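Outdoor demos — worth it or wasted afternoons?

Brallow Forum > Data collection > Handheld grippers

deckhand_57
Posted August 4, 2020

Ok so quick question before I burn another week. Been collecting table-clearing demos with the handheld gripper, all indoors since April. Policy does fine in the kitchen and falls apart the second there's real sun on anything. So I moved outside. Patio, round glass table, plates, papers, markers, whatever people leave lying around.

Got 503 demos so far. Kept 20 of the outdoor ones out for testing. Tracking drops on maybe the worst third, mostly when I come in low over the glass. Pebbled glass + sun thru the trees = sparkle everywhere, and you can see the deck shadows thru it too.
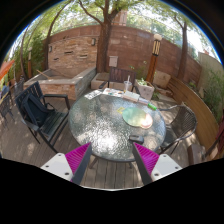

mossbank: I'd toss every low approach on glass. Your pose track is lying to you even when it doesn't drop. I had a batch that looked fine in playback and the heights were off by a finger width. Trained on it anyway, robot pressed into the table for two days before I figured it out.

deckhand_57: ugh. did you check against anything or just eyeball it

mossbank: Tape marks. Touch the same mark at the start and end of each demo, compare. If they don't agree, bin it.

Pak-hei Wu: Disagree with tossing them all. If you only keep the clean ones you end up with a set where the light is always nice, and then you're back to the kitchen problem. Run the tape check, sure, but keep the ones that pass even if they look ugly. Ugly is what you went outside for.

mossbank: Passing at the start and end says nothing about the middle tho

Pak-hei Wu: Then put a mark in the middle.

tinroof: which tracker are you on? the Bimeo one used to lose it on anything shiny, the Pukis fork held up better for me. slower though. like go-make-lunch slower

deckhand_57: Bimeo, old build. Will try the fork tonight on the 16 worst and post what happens

gladys_r: Different gripe — vary the time of day!! Everybody goes out at 2pm and the shadows all fall the same way, then it breaks at breakfast. Also turn the chairs and come at the table from other sides, or it learns one background.

deckhand_57: fair. I've been starting from the same side every time, bad habit

tinroof: Cheung's old thread on approach angles is still up if you search for it, the part about resetting objects between takes is good. skip the calibration bit, out of date

deckhand_57: Back. Ran the Pukis fork on the 16. Eleven came thru with no drops, five are still garbage. Havent done tape yet so no idea about heights.

mossbank: No drops isn't the same as right. Do the tape.

deckhand_57: yeah yeah. Tape tomorrow, morning light, other side of the table. Keeping the five in a seperate folder for now

Pak-hei Wu: Send me the five if you want, I'll run them on mine.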